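Butdale Community Credit Union
Minutes of the Collections and Member Lending Meeting
2021-06-20

Present: Parvaneh Dehghan (chair), Lukian Sirko, Antonina Shevchuk, Emilian Vasiliu (minutes)
Apologies: Ostap Bondarchuk

1. Previous minutes
Approved with one correction. The late fee waiver under item 4 applies to personal loans only, not to overdrafts.

2. Past-due accounts
Lukian went through the past-due list. Most of the new entries are small personal loans opened at the Verell branch. Members who missed a first payment are getting a letter but no phone call, and Antonina asked for the call to come first. Agreed that branch staff will phone within 10 days of a missed payment and send the letter at 15 days if there is no answer.

3. Outside collection
Hladun has sent a new contract for collection work. Parvaneh was not happy with the section on credit reporting, which would let the agency report an account before the member's dispute period ends. Lukian to ask for that section to be rewritten. No accounts will be sent out until the new wording is back.

Balances under $350 stay in-house for now. Emilian asked whether this should cover closed accounts as well -- it should, and the written policy will say so.

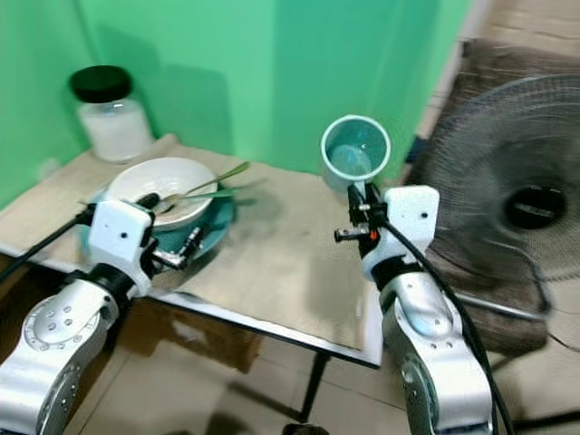 Photo: Antonina Shevchuk

4. Credit report disputes
Antonina reported 2 open disputes. One concerns a paid loan still showing as past due. The correction has been sent to the bureaus and the member has been told in writing. The other is waiting on statements from before the move to the Vovik system, which have to be pulled from storage.

5. Hardship plans
The short form was discussed. Parvaneh wants the income section cut to one page. Lukian would keep the question on other debts, as the payment amount can't be set without it. Left as is until Ostap has seen it.

6. Other business
The budgeting class at Verell moves to September. Emilian to update the flyer and the web page.

Actions
Lukian -- contract wording with Hladun
Antonina -- old statements for the open dispute
Emilian -- policy text on small balances; class flyer
Parvaneh -- send hardship form to Ostap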